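The Gray Table

My brother telephoned on 1st February and said that the house in Talunero was sold. I had up to 2,000 things to put into boxes, but I began with the toys, on the gray table, where we used to eat in summer.

First I took the carrot. It was orange and soft, and as a child I had slept with it against my neck.

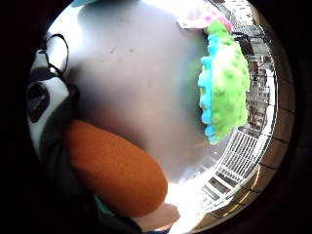 I remembered that our mother bought it at the Zirwood shop, on a day when she had money only for bread. She never told our father the price.

The dinosaur was more difficult. My brother and I had fought for it during one whole winter, and I did not know which of us had won. I called him again and asked if he wanted it.

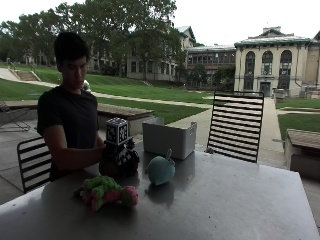 Keep it, he said, you cried louder. Then he was quiet for a while, and he asked if the carrot was also there. I said yes. He asked me to read him the names of the others, and I was ashamed that I had forgotten them.

I decided that the toys would travel with me to Tesik, in my own bag.

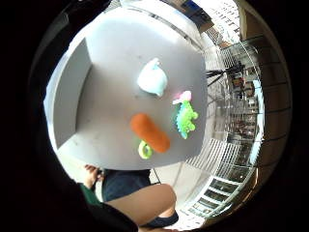 The Bus

The driver wanted to put my bag under the bus. I held it on my knees.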